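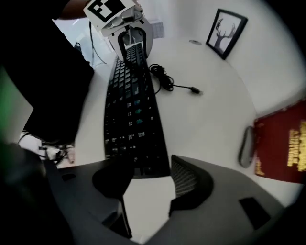 The black keyboard on the white desk.

Projects > Kerkero > Progress reports

Search this site Enter keywords Go

Hi Henrike,

Third update on Kerkero, our animated shorts about the harbour strikes. We've locked 3 of the 4 episodes (hooray!) and the last one is at rough animatic, with a colour test of the wharf crowd that I'm really pleased with. Florante went through 67 pages of union minutes to get the dialogue sounding right, and a fair bit of it went straight into the script.

Sound is where we've slipped. Raimo was crook for a fortnight, so the mix for episode two moves to October, and I've had to shift $800 out of travel to cover the extra studio time. Elfriede has okayed that, but shout if you need it on a form.

The narration records on 24th March. I'll send you the link to the locked episodes once the captions are in – still arguing over the font!

Cheers,
Kai Görtz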